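1/ Started sorting the small-parts toys on the white table. The set is down to a purple block, a red cylinder and a green ball. Containers: one wicker basket, one pink plastic cup. Everything else went back in the Tadik box.

2/ Rule for this round: blocks go in the basket. The ball stays out until I decide on the cup.

3/ The basket is a tight weave with a thicker braided rim. Small pieces don't fall through the bottom. The old Mustesano wire tray failed on exactly that point.

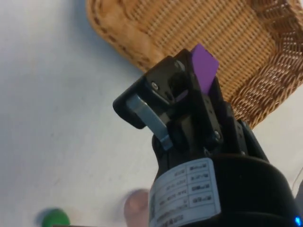 4/ Storage limits, for anyone planning the same. The shelf insert is 170 mm high. A shallow basket slides in with its contents visible. A tall bin has to come out before you can see what's in it.

5/ Wicker has two drawbacks. It collects dust in the weave, and it sheds bits of fiber for the first month or so. Vacuum with the brush head. Don't soak it.

6/ Cloth on the table while sorting. Round parts roll less on fabric than on the bare top, and small colored pieces are easy to find against white. The wrinkles help a little too.

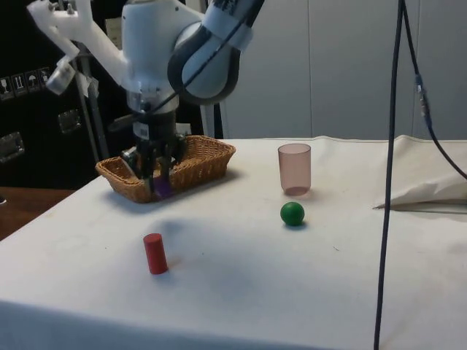 7/ On the cup: translucent plastic, so you can tell whether something is in it from the side. The shape is tall and slightly tapered. Fine for one ball or a few pegs, poor for anything you want to pull from the bottom.

8/ I had the cup down as ball storage in the Gil cabinet. Changed my mind. A tapered cup with a ball in it gets knocked over, and then you're back under the sofa.

9/ Layout I keep returning to: basket at the back left, cup to the right of it, ball in front of the cup, red cylinder nearest the front edge. Stand the cylinder on its flat end. On its side it's another thing that rolls. 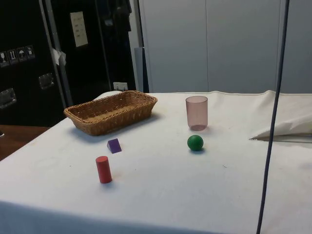

Nelli Räsänen asks why the blocks don't just go in a zip bag, given that it takes less room than a basket and costs next to nothing.

10/ Fair question. I used bags for the whole Nutton set, 88 pieces. They pack flat and they do keep the dust out. But every bag has to be opened, emptied and closed again, and the closing step is the one that gets skipped. An open basket has no closing step.

11/ Bags still win for travel and for anything with a part count that matters. For daily use I'll take the basket and dust it.

12/ The wedge shape is the awkward one. It has sloped faces, so it won't stack on the cylinder and it sits at odd angles against other blocks. It goes in first, flat face down.

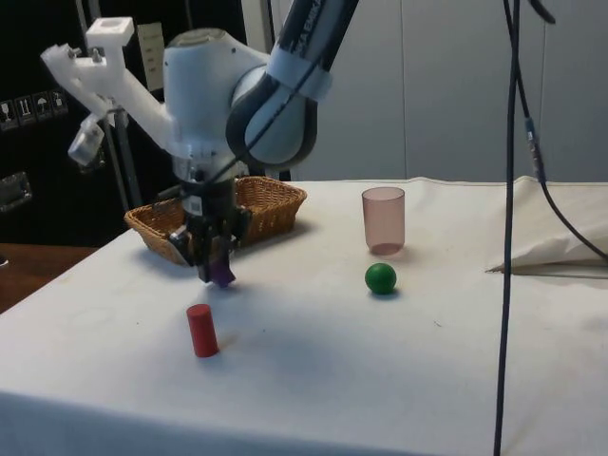
13/ Remaining jobs: wash the cloth (faint stains, cold water first), cut a felt liner for the basket, relabel the shelf. The liner is 2 mm felt, loose, no glue, so it can be shaken out.

14/ The ball is still unassigned. Current candidate is a shallow tin with a 6 cm opening. Will measure tonight.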